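The Soap Makers of Loltwood

Small batches, big arguments, and a town that smells of rosemary by noon

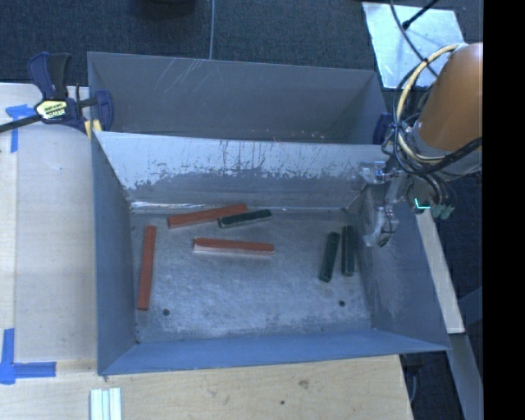
Starting out on a kitchen stove

Ljubica Pavlović made her first soap in July, windows open, fan going. Too hot for it. The batch seized in the pot and she scraped it out with a spoon. "Like cold mashed potatoes," she says. She kept it anyway. Used it on the dog.

Five years on she has a rented unit behind the old Plimport feed store and orders she can't keep up with. Olive oil, coconut oil, lye, water. Not much else. Scent if people want it - and people always want it.

The waiting is the hard part. Cold process soap needs weeks on the rack before it's mild enough to sell, so whatever is in the shop now was poured when the weather was diffrent. Run out of lavender and you're out of lavender. Customers don't love hearing that.

The price fight

Loltwood has 2 soap makers on the same street. They don't talk much. Kushwaha, the shop on the corner, sells melt-and-pour and sells it cheap. Pavlović thinks that's not really soap making. Kushwaha's regulars think she's a snob. Both shops were busy the Saturday I went.

Last year she sold 1000 bars at the Netolthorpe fair and came home with a sore back and one box left over. No fair this summer, obviously. Mail orders instead. Brown paper, string, a lot of standing in line at the post ofice.

Would she go bigger? Long pause. Maybe a second rack. Maybe someone to do the wrapping - she hates the wrapping.

Contact us | © 2020 Loltwood Monthly | Back to top

Related stories
- Beeswax: who still has some
- The Plimport feed store, then and now
- Netolthorpe fair called off
- Five herbs to dry before fall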